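4.3 Reviewing wrist views and marking grasp onset

This section covers the review pass that comes after recording and before training. It assumes the Pludari logger is installed and that you have a finished session folder. If you have not aligned the wrist and arm clocks yet, go back to 4.2.

The method trains on the wrist view alone during the last part of the approach. In our runs on the Stedine set (3372 grasps, June release), the close-range frames did most of the work, even though they are the hardest for a person to read. Do not throw them out for being blurry.

Before you start
Copy the session folder to a local disk. The review tool writes its label file next to the recording and will stop if the folder is read-only.

1. Open the session in the review tool and select the wrist stream.

2. Play through once at normal speed without marking anything. Note any dropped sections in the session log.

3. Step forward to the close-range part of the approach. At this distance the object sits well inside the near focus limit, and you should expect color and outline only. Work from three things: where the sides of the object run, where the finger faces are, and how much background is left between them.

In the view below, the pinkish-red object is wide at the top and narrows toward the fingers. The knurling on both finger faces can still be made out, but the object has no sharp edge anywhere. Contact cannot be settled from a view like this alone, so leave it as "uncertain" and let the finger current decide in step 5.
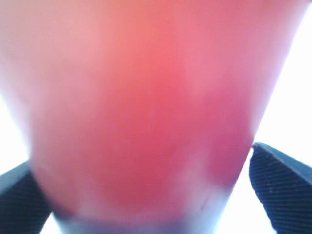 4. Set the background mask. Bright areas beside the object often clip to white. Use the "clipped" brush for these, not "empty" — the two are weighted differently in the loss.

5. Open the finger current trace and find the first sustained rise. Place the onset mark there. If the rise comes in two stages, use the first one.

6. Go back 21 frames from the onset mark and set the start of the approach window. The window length is fixed for all sessions. Changing it makes your results impossible to compare with the table in 4.6.

7. Save, then run the label check. It reports missing marks and windows that overlap.

Caution: Do not turn on sharpening or auto contrast in the viewer and then export. The export takes the displayed pixels, and a model trained on them did worse on the Kollau bench than one trained on raw frames.

Note: Miklós Kun and Bence Bozsik labeled the same 928 grasps separately to test this procedure. Most of their disagreements were on see-through or shiny objects, and nearly all were gone once both used the current trace. Older labels made by eye are still in the Bakos archive. Keep them out of the training split.

If the label check fails
"No onset found" usually means the current channel was not recorded. Mark the session as view-only and move it to the holdout folder.

"Window out of range" means the recording starts too late. Sessions like this can't be repaired and have to be recorded again, following 3.2.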